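Brastiso – eine Sammlung alter Haushaltsnotizen und Küchenrezepte

Liesmich-Datei zum Datensatz, Stand 10. Dezember 2024

Schön, dass du bis hierher geklickt hast! Brastiso ist meine Sammlung handschriftlicher Rezeptzettel, die ich über die Jahre zusammengetragen, abgetippt und halbwegs ordentlich sortiert habe. Angefangen hat es mit einer Blechdose vom Flohmarkt (eigentlich wollte ich nur die Dose), in der ein ganzer Stapel Backrezepte steckte, manche mit Bleistift auf die Rückseite von Kalenderblättern gekritzelt. Ich habe abends drei davon entziffert, dann noch fünf, und irgendwann hatte ich eine Tabelle mit viel zu vielen Spalten.

Was drin ist

In der aktuellen Fassung stecken 1.437 Rezepte. Die meisten sind auf Deutsch, dazu kommen Zettel in verschiedenen Dialekten, bei denen ich mich mit der Schreibweise nicht einmischen wollte. Wenn jemand »Grumbeere« schreibt, dann steht im Textfeld »Grumbeere« und im Zusatzfeld »Kartoffel«. Beides ist durchsuchbar.

Rund 800 Einträge sind Backrezepte, der Rest verteilt sich auf Suppen, Eingemachtes, Hauptgerichte und eine Kategorie namens »sonstiges«, in die ich alles stecke, was mich ratlos macht. Da liegt auch eine Anleitung für Möbelpolitur. Bitte nicht essen!

Aufbau der Dateien

Es gibt zwei Dateien. In rezepte.csv steht pro Zeile ein Rezept mit Kennung, Titel, Originaltext, geglättetem Text, Kategorie und Herkunft. In zutaten.csv sind die Zutaten einzeln aufgeführt, jeweils mit Menge, Einheit und der Kennung des Rezepts, zu dem sie gehören. Trennzeichen ist das Semikolon, Kodierung UTF-8, Dezimalzeichen das Komma. Ja, das Komma. Ich weiß, dass das beim Einlesen nervt, aber ich öffne die Dateien selbst ständig in der Tabellenkalkulation und habe mich daran gewöhnt.

Die Spalte »herkunft« kennt vier Werte: zurer, pimentel, ulach und einzeln. Zurer ist der Flohmarktfund mit der Blechdose, Pimentel ein Karton aus einer Haushaltsauflösung, Ulach ein dickes Schulheft, das mir jemand nach einem Forenbeitrag zugeschickt hat. Unter »einzeln« läuft alles, was lose hereinkam. Aus dem Ulach-Heft stammen 200 Rezepte, und die sind mit Abstand am besten lesbar – eine Handschrift wie gedruckt, ich war ganz gerührt.

Mengen und andere Sorgen

Jetzt zu dem Teil, der mich die meisten Abende gekostet hat. Alte Rezepte gehen mit Mengen herrlich locker um. »Eine Tasse Mehl« ist ja noch freundlich, aber was mache ich mit »Butter wie ein Ei« oder »Milch, bis es recht ist«? Ich habe anfangs alles in Gramm umgerechnet und das später wieder rausgeworfen, weil die Zahlen eine Genauigkeit vorgegaukelt haben, die kein Zettel hergibt. Jetzt steht die Angabe wörtlich da, und nur wo eine echte Maßeinheit genannt ist, gibt es zusätzlich einen Zahlenwert.

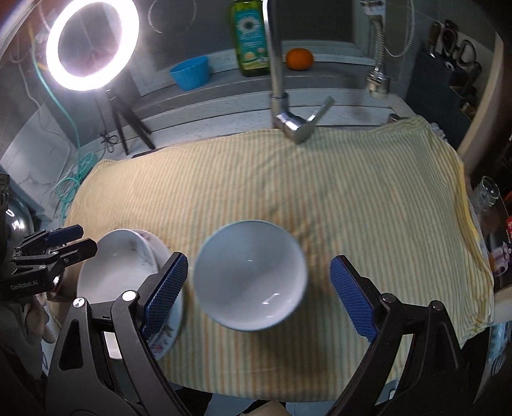 Bei den Backzeiten ist es ähnlich. »Bei guter Hitze« kommt ständig vor, und ich habe dafür keine Gradzahl eingetragen. Wer damit rechnen will, muss sich selbst etwas überlegen. Leere Felder bedeuten übrigens immer, dass auf dem Zettel nichts stand. Wenn etwas dastand, ich es aber nicht lesen konnte, findest du das Zeichen [?] im Text.

Abgetippt habe ich alles selbst, ohne automatische Texterkennung. Ein Versuch damit lieferte mir »Hundebraten« statt »Rinderbraten«, danach hatte ich keine Lust mehr. Tippfehler sind also meine eigenen, Rechtschreibfehler im Originaltext meistens nicht.

Bekannte Macken

Ein paar Rezepte kommen doppelt vor, einmal aus Zurer und einmal aus Pimentel, fast Wort für Wort gleich. Vermutlich stammen sie aus derselben Zeitschrift. Ich habe sie dringelassen, die kleinen Unterschiede finde ich gerade spannend (einmal mit Zimt, einmal mit Nelken!). Die Kategorie »Suppen« ist außerdem etwas großzügig, da sind auch Eintöpfe und zwei Soßen hineingerutscht.

Namen und Adressen, die auf den Zetteln standen, habe ich entfernt und durch [Name] ersetzt. Falls mir irgendwo einer durchgegangen ist, schreib mir bitte gleich, dann nehme ich ihn raus.

Wie es weitergeht

Im März soll die nächste Fassung kommen, mit hoffentlich 2.000 Rezepten und einer eigenen Spalte für die Dialektregion. Der halbe Pimentel-Karton liegt noch unbearbeitet im Regal – wer Kurrentschrift lesen kann und Lust auf Marmelade hat, darf sich sehr gern melden.

Benutzen darfst du die Sammlung für alles Nichtkommerzielle, mit Hinweis auf Brastiso. Und wenn du etwas nachkochst, erzähl mir davon, am liebsten mit deinen eigenen Mengenangaben.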